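The Cup That Stays on the Table

Kirsty Dalgleish keeps her kitchen table bare except for what she is using. That morning it was a cup of coffee, a notebook, and a pencil. The rest had gone into the cupboard behind her, where it goes every evening before she turns off the light.

"I grew up with a table you couldn't find," she says. "Mail, tools, school papers, half a radio. We ate on our laps."

Dalgleish has lived in Pruledbridge for 16 years and spent most of them repairing other people's tables in a workshop behind the old feed store. She sands out rings, fills burns, and puts oil back into wood that has gone gray. Over 400 tables have come through the door. Most of them were damaged by ordinary things: a hot pot, a leaky vase, a toy with a sharp edge, a mug set down wet every morning in the same spot.

A mug does more harm than people expect. The foot of a stoneware mug is often left unglazed, and the bare clay is rough enough to mark a soft finish when it is pushed across the surface. Dalgleish tells customers to turn a cup over in the store and run a thumb along the bottom. If it feels like sandpaper, it will act like sandpaper. A few minutes with fine wet-dry paper, 400 grit or finer, will smooth it.

Birgit Mühlbauer sells plain tableware two doors down from the workshop, and she has started doing this for customers before the cups leave the store. Her best seller is a straight-sided white cup, short, with a handle just large enough for a finger or two. She has tried colors. They sit on the shelf.

"People come in wanting blue," Mühlbauer says. "Then they pick up the white one and hold it for a while, and they buy four."

She prefers a matte glaze for the way it looks on dark wood. It does have a drawback. Metal spoons leave gray lines on it, and those need a mild cleaning paste and some patience. A glossy cup wipes clean with a cloth.

The other threat to a good tabletop is the repair job. Most households have no workbench, so the kitchen table becomes one. Pipe fittings, brackets, lamp bases, and parts from under the sink all land there while somebody looks for the right screwdriver. Rüdiger Hollmann, a plumber in Cisberg, has watched customers lay out their own parts next to breakfast.

He would like them to put down a towel first. Plastic parts look harmless, but the molded edge around a screw hole can be sharp, and a flat plate picks up grit on its underside. Slide it an inch and there is a scratch. Hollmann carries a square of old carpet in his van for this and has lost two of them to customers who asked to keep them.

Dalgleish's own table came from an estate sale in Rathjen. It is warm brown, with the grain running lengthwise, and she has refinished it twice. The second time she switched from varnish to hardwax oil. Varnish holds up better against water, but a damaged patch usually means stripping the whole top. With oil she can work on one spot and have the table back the next day, with a little more time before anything wet goes on it.

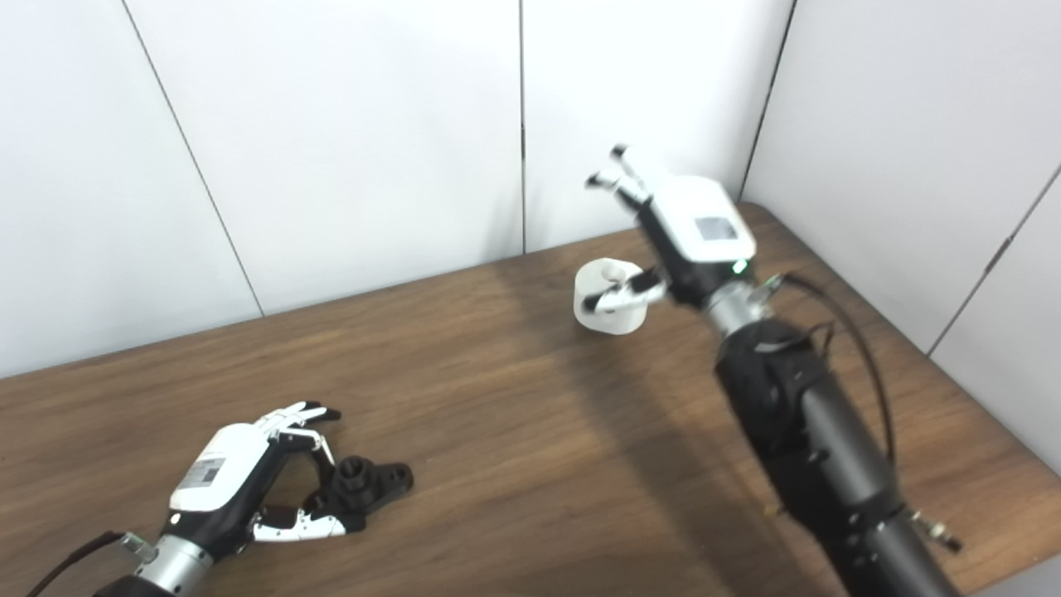 Is an oiled table too delicate for a family that uses it all day?

Most oiled tables hold up well to daily use if spills are wiped up promptly and the top gets a fresh coat when it starts to look dry. Hot pans still need a trivet, and a cup that has been in the sink should be dried on the bottom before it goes down.

Dalgleish recoats hers every June, when the windows can stay open. She washes the top with a damp cloth, lets it dry overnight, rubs it lightly along the grain, and puts on a thin layer with a cotton rag. The used rag goes outside and is laid flat to dry, as oily rags can heat up and catch fire if they are left in a heap.

Then the table is off limits until the next day, and she drinks her coffee standing at the counter.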